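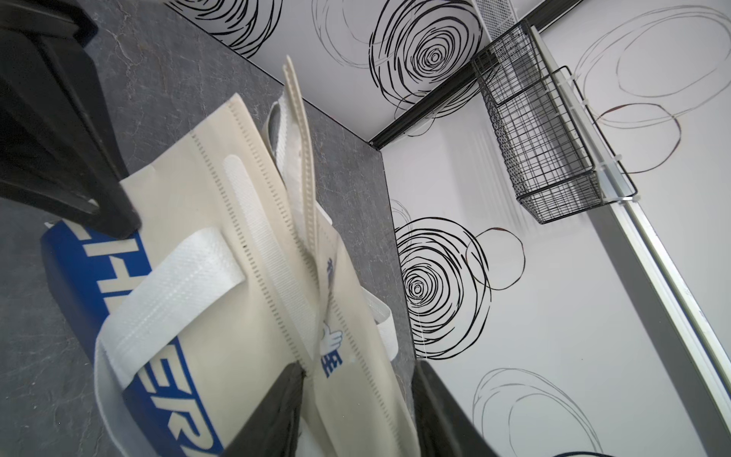

Robot arms coming to our packing line. What happens to the people already doing the job?

Posted by Rimantas, Sunday, September 8, 2024
Category: Work and Jobs > Warehouse

I work in packing at Zeltlow in Brendale. We do gift orders, which means most of what leaves the building goes out in a fabric tote. There are 12 of us on days. Last week we were told that the tote station is getting two arms and that "roles will be adjusted." No one could say what that means. The supplier is called Nyberg, if it matters. I have been there seven years and I'm not against it, my wrists would be glad of a break. I just want to know what to ask before the meeting. Has anyone been through this?

3 answers

Answer from lineside_org
(marked as most helpful)

We went through it at Lurlow. The first thing that changed was the pace. Before, if you were ahead you could stop and fold boxes or talk for a minute. Once the arms were in, the person next to them was either waiting or hurrying, and it took the supervisors a good while to stop counting the waiting as slack time. Ask how your rate will be measured and who sets it.

The second thing was that the job split in two. Some people fed the station and some cleared faults. The fault clearing paid a little more on our site, but only after we asked for it in writing. Ask for training before the equipment goes live, for everyone on the shift, and ask who is allowed to stop the machine. Get that last one on paper. 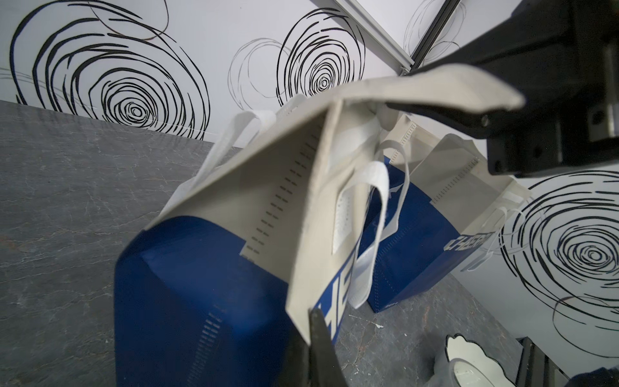
Soft goods were the part that kept people on the line at our place. A carton has the same shape every time and a bag does not. Opening one takes a grip on each side, so you get one jaw pulling a corner of the rim out to a long point and a finger against the fabric on the other side, with the handles hanging wherever they like. You do that at your bench without thinking about it. On our line somebody had to lay the bags out the same way up and keep the straps clear, and that somebody was usually a packer from the old crew. It is lighter on the wrists than what you do now — but it is also duller, and I would push for rotation so that one person isn't stuck there all shift.

No one at our place was let go. Two people left by November and were not replaced, so the crew did get smaller.

Answer from dk_nights

depends on the company. ours said roles would be adjusted and then it was just more work for less people. get a union if you dont have one

Answer from Paula R.

Check your job description. If they move you to different duties, ask HR whether your grade and pay stay the same, and take someone with you to the meeting. Also ask where the arms will stand. We lost our second bench and ended up walking farther for tape and labels.

Comment from Rimantas: Thanks, the rate question is a good one. Meeting is Thursday.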